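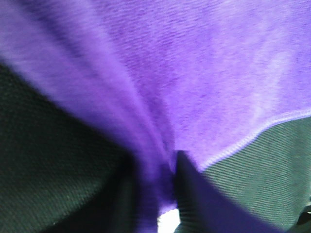 Purple towel, hem and pile at close range.

Plarnach Linen Room – Towel and Folding Table Inspection
Completed by: Kristine Maglaya
Reviewed by: Anastasia Katsaros
Period: August

Each item is marked Pass, Pass with comment, or Action required. Comments are to be entered at the time of inspection.

1. Hem stitching complete, no loose threads – Pass
2. Pile free of snags and bare patches – Pass with comment. Pile on the purple towels flattens along the gathered folds. Shake out before checking.
3. Care tag attached and legible – Action required. Tags on 2 towels from the Pirihi delivery could not be read. Both have been withdrawn pending replacement tags.
4. Stock count agrees with the shelf card – Pass. 54 towels recorded.
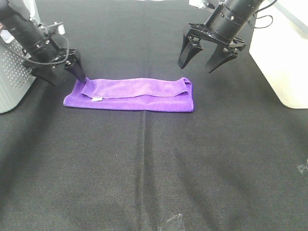

SECTION B – FOLDING SURFACE AND FOLD

5. Table covering dark, clean and free of lint – Pass with comment. Wrinkles in the cloth should be smoothed before work begins.
6. Covering does not overhang at foot level – Pass
7. Towel folded lengthwise, lower edge straight – Pass
8. Corners of the top layer lie flat – Pass with comment. A rolled or turned-up corner is to be pressed down by hand before stacking.
9. Stacks no higher than the shelf marker – Action required. The marker on the Foston shelving has come loose and must be refixed before the next inspection.
10. Walkway beside the shelving clear – Pass

Staff have asked for guidance on item 3, and the following is added for reference.

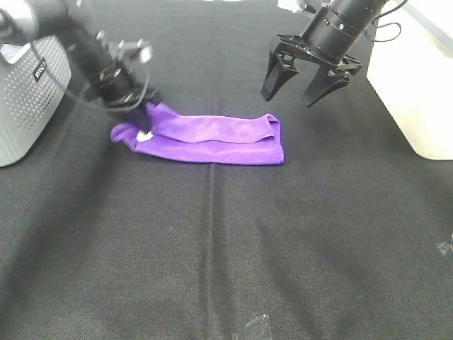 May a towel with a missing care tag remain in use?
It should be set aside until the wash instructions have been confirmed against the delivery sheet and a new tag has been sewn on.

Items marked Action required are to be closed by the linen room lead – initials and time of day against each entry.

Item 3: open
Item 9: open, reported to Maintenance at 2:30 p.m.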